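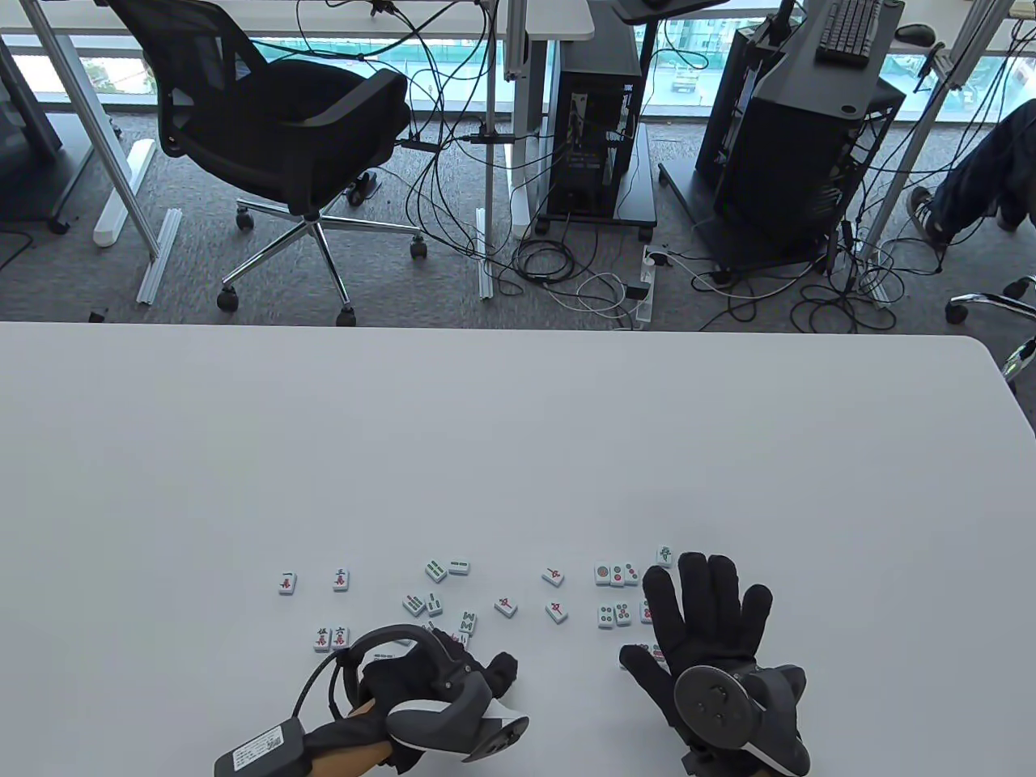 *Reading time: 2 minutes*

# Commissioning Illustrations: Frequently Asked Questions

Last revised 2/5/18

**Who may request artwork from the Toveck studio?**
Schools, publishers and training providers may submit a request. Private commissions are handled by our sister office, Minhas.

**What should a request contain?**
Please send the text to be illustrated, the intended age group and the final page size. Requests for more than 20 drawings must also include a chapter list.

**How long does the work take?**
Pencil sketches are delivered within 10 working days of a signed agreement. Finished color artwork follows within 30 working days of sketch approval.

**How many rounds of changes are included?**
Two rounds are included at the sketch stage. Changes to finished artwork are billed by the hour.

**Who owns the drawings?**
The illustrator keeps the copyright. The client receives a license for the title named in the agreement. Translated editions, such as those prepared for the Jokoslow series, require a separate license.

**In which formats are files supplied?**
Artwork is supplied as TIFF and PDF. Layered files are available on request.

**Can we ask for a particular illustrator?**
Yes, subject to availability. Name the illustrator in your request.

**Whom do we contact about an existing order?**
Write to Uzma Gilani, Client Services, at the Dravden office and quote your order number.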